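Phone Storage Project – What I Did and What I Found

My project was about backing up a full phone without paying for cloud space every month. I picked it because my own phone kept telling me it couldn't take any more pictures, usually right when I wanted one. Daranee Noiphan was my partner for the testing and Ms. Barbieri lent us two wireless drives, a Lelta and a Vekmont.

We loaded the same 600 photos onto both of our phones and sent them over to each drive. The Lelta took 25 minutes, and I could keep texting while it worked! The Vekmont was slower and its app closed on us twice, so we had to start over – pretty annoying on a Wednesday after practice. We ran all of it at the kitchen counter at my place, with the drives plugged in there.
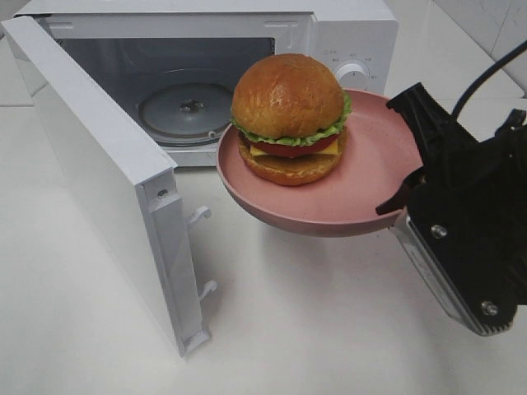
Battery Use

I started every run at 92 percent and wrote down the number at the end. The Lelta left me with more battery each time (Daranee's phone is older and dropped faster with both). I'd like to try a plain wired drive next, and my whole library too, all 2,640 photos of it.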